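Folders and sorters wanted - July start, Isosholm laundry room

We need people who can fold. Mostly shirts, tops, kids' things, the odd tablecloth. It's a busy little room behind the Plitwood building and we're short for the summer, so this is going up quick.

The job
Clothes come to you clean and dry, in a heap, in a bin. You take one out, shake it, lay it flat, fold it to our pattern, put it on the pile. Lights and darks kept apart. Then the next one. A steady folder gets through 52 pieces in a morning, almost 70 once they know the fold. No one starts at that speed so don't worry.

Hours
Mornings, 7.30 till 12. Up to 3 mornings a week, you tell us which. Some afternoons going as well if you want them, ask.

Pay
Hourly, same rate for everyone, paid end of the month. On top of that a one-off 100 if you stay right through to the end of the summer. Tea and coffee free, bring your own lunch.

Who we're after
- Over 18
- OK standing for a few hours (stools are there, but most people find it akward to fold sitting down)
- Clean hands, no heavy rings or bracelets, they snag
- Tidy by nature, or able to fake it
- No experience needed. Shop work or hotel work handy but not a must

Getting here
Brumitz bus stops at the corner, then two minutes on foot. Bikes can go in the yard. Parking is hopeless before 9 - use the Buschmann side if you have to drive.

The trial
Everybody does a short trial before we say yes. Half an hour, paid. A mixed bin, one garment at a time, folded flat into a tall rectangle with the edges lined up. We look at neatness first and speed second. Bring nothing, wear something comfy.

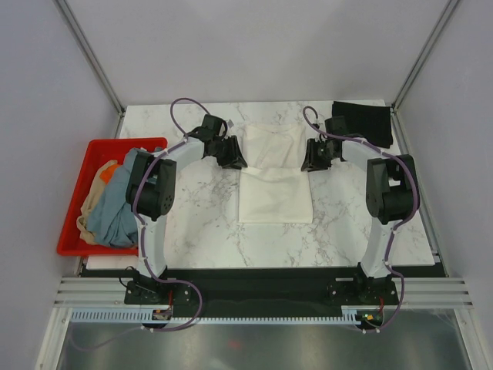

How to apply
Ring or drop in and ask for Žydrūnas Priedītis, any morning before 11. Or leave a note at the front desk with your name, number and which mornings you can do. No CV needed, a couple of lines about you is plenty. We'll get back to you with a trial time, usualy by the next day. If you've applied before and didn't hear, please try again, some of the notes went missing in the move.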